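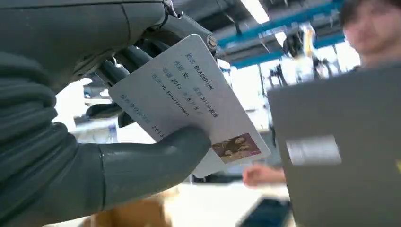 Can a Robot Do Your Chores Yet?

Maybe you have asked this question on a morning when your bed was not made and your socks were all over the floor. Why can't a robot do it? Robots build cars. Robots drive on the planet Mars. So a sock should be easy, no?

The short answer is: some chores yes, most chores not yet. The long answer is more interesting, and it begins with your own hand.

Try this first

Put a playing card flat on a table. Now pick it up.

Did you watch what your fingers did? Probably you did not think about it at all. Maybe you pushed the card to the edge of the table and took it from there. Maybe you lifted one side with your fingernail. Then your thumb went to one side and your fingers to the other side, and you pressed just enough. If you press too little, the card falls. If you press too much, the card bends.

Now try it again with thick winter gloves on. It is much harder. You cannot feel the edge, and the glove has no nails. Many robot hands have the same trouble as you in the gloves. They can be strong, but they feel very little.

To hold a card between a thumb and fingers is a good test for a robot hand. A card is thin, stiff and smooth. A person who works in a shop handles such things the whole day: price tags, gift cards, boxes with small lids, library cards, tickets.

What a machine needs for one small job

Let us take a very simple job: "Put this card in the box." For you it is one job. For a robot it is many small ones.

First it must see the card. Robots see with cameras, and a camera can be fooled. A white card on a white table nearly disappears. Bright sun from a window can hide it also. Some robots have a camera close to the hand, so they can look at the thing they are picking up from very near.

Then it must decide where to hold it. Corner or middle? From the top or from the side?

Then it must move the arm to the right place without hitting a cup, a wall or a person.

Then it must close the fingers, and notice if the card is slipping.

And at the end it must let go. This sounds funny, but to let go is also a skill. Light things can stick to a rubber fingertip and come back up with the hand.

If one step goes wrong, the robot has to notice the mistake and try again. You do this hundreds of times a day. A robot must learn it.

Chores that machines already do

You have perhaps some robots at home and do not call them robots. A washing machine washes the clothes. A dishwasher washes the plates. They have no hands, but they do a chore from start to end when somebody fills them and presses the button.

There are also small round vacuum cleaners that drive over the floor by themselves. They are good at floors. They are bad at stairs, and very bad at shoelaces.

In big warehouses, machines carry shelves and boxes from one place to another. It works well there because the floor is flat, the boxes have known sizes, and everything has its place. Your room is different (you know it best!).

Chores that are still hard

Folding clothes is hard. A T-shirt has a new shape each time you drop it. Some robots can fold one, but often slowly, and they may stop when a sleeve is hidden inside.

Clearing the table is hard. There is a heavy pan, a thin glass, a wet spoon and half of a banana, and each one must be held in another way.

Tidying up is perhaps the hardest, because the robot must also understand what things mean to you. Is this paper garbage, or is it a drawing for Grandma?

A story from a shop

Anitha Gowda has a small stationery store in Jilham with the name Pillai. One October she let a team of engineers try a robot arm with a hand in her store room. Its work was to take greeting cards from a tray and stand them in a rack.

In the first hour it placed 30 cards. Anitha can do so many in 2 minutes, and she can talk on the phone at the same time. The engineers changed the fingertips for softer ones and moved the lamp, and the robot became better. It still could not do the cards with glitter, which shone too much in the camera.

"I was not angry with it," Anitha told us. "My nephew also drops the glitter ones."

How do robots learn?

One way is practice. Engineer Ermira Bošković works on a hand project called Vivinum. Her team had the robot pick up the same flat card 1115 times, with the card turned a different way each time. Each try was saved, the good ones and the bad ones, and the computer compared them.

Another way is that a person shows the movement. The person may guide the arm, or wear a special glove, and the robot's hand follows. After many examples the computer starts to find the pattern.

So when?

We asked Ermira when a robot will clean a child's room. She laughed and said that she does not like to promise a year. She thinks that single jobs will come first, for example to empty the dishwasher, and only much later a robot which can do a little of everything.

Until then, the socks are yours.

Do it at home: the Pullwood game

You need 4 small things (a coin, a card, a grape and a sock), a bowl and a pair of kitchen tongs. Your friend is the robot, with closed eyes and the tongs in one hand. You are the camera. Say only "left," "right," "forward," "back," "up," "down," "open" and "close" until all the things are in the bowl. Then change places. The grape should arrive whole.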